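How to Budget for a Two-Handed Tabletop Robot Station

Posted Sep 21, 2022 by Lilla Magyar

Most first budgets for a robot hand station list the arms, the hands and a computer. Then the invoices arrive for everything else. The steps below follow the order we used at Stotex when we planned ours.

1. Write down the task before you ask for a quote

Keep it to a sentence or two. Ours was picking up small, light household things and moving them to and from a plate. That one sentence decides the payload, the reach and the kind of hand you need. If a two-finger gripper can do the job, price that first. Jointed hands cost more to buy and a lot more to keep running.
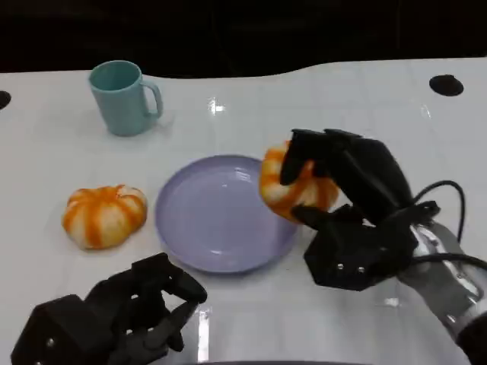

Ask each vendor for the price of a single replacement finger, and how long it takes to ship. Dunbar quoted us 15 working days. Gridgate quoted four, at a higher price, and we went with them for spares only.

2. Price the cameras as a separate line

A head camera gives you the whole table. A wrist camera shows what the fingers are about to touch, often from an odd angle. Plan for both, plus mounts, spare cables and one extra camera - cables near a moving wrist wear out early.

3. Buy the props cheap and in duplicate

Plates, mugs and small toys are the smallest line in the budget. Pick plain colors that stand out against your tabletop, and buy matching copies so a lost one doesn't hold up work.

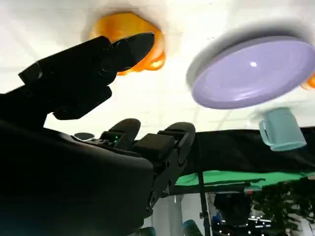

4. Add the running costs

Set aside around 17 percent of the hardware price for the first year. Ours covers:

Replacement fingers and screws
Cables and connectors
Operator hours
Shipping for repairs

Rory Baxter keeps our spares list and updates it every November, ahead of the next budget.

5. Stage the purchase

Order one arm and one hand first. Run them for six weeks, then order the second side with whatever changes you need. Get the vendor to hold the price in writing for that period.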